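Gripper trials at Nolton: your questions
Last updated July 15, 2022

Which grippers are you comparing?

Two sets of fingers on the same pair of arms. Set one is the plain fingers, and set two is the Skavo pads that Obinna Chukwu talked me into back in March (I'm glad he did!). Everything else stays put, so if the numbers change I know where to look.

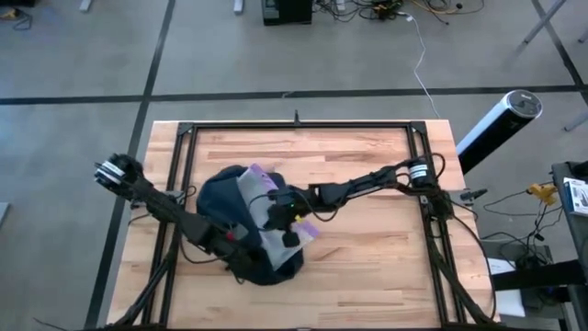

Both arms over the navy bag, with the plastic pouch on top.

Why a bag, of all things?

Blocks are easy! Soft stuff folds, slides and bunches up, and I learn way more from one floppy bag than from a whole tray of cubes. I've logged 2,960 grasps so far, 1,184 of them with the Skavo pads.

Do you really need a wrist camera?

I'd say yes. The overhead view is great for planning, but once the fingers close I want to see how much cloth is between them. Amarachi Okonkwo disagrees with me on this and runs her own tests overhead only, so ask her too.

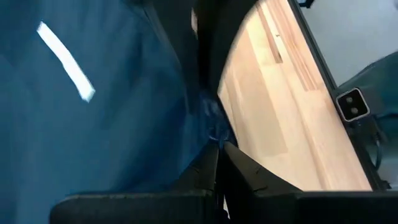

Can two arms get in each other's way?

Oh, all the time. We're on Trossen arms facing each other across the table, and the wrists want the same bit of air whenever the target is near the middle.
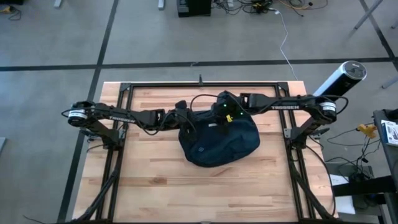 My fix for now is a small delay in the Tromoveck controller, so one arm commits first and the other waits its turn. It costs me a little speed and I can live with that.

What counts as a good grasp?

I'm picky about this one. The fingers have to hold the fabric through the whole move, and a re-grab goes down as a miss. Pieter Zwane scores the clips separately and we compare notes; we've only argued over 783 so far (kidding, that's the clip number we still can't agree on). 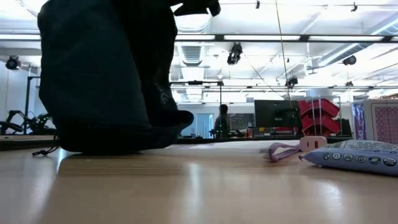 Fingers in the gathered top of the bag, seen from table height.

Can I get the settings?

Sure! Write to me or Lawal Garba and say which controller version you run.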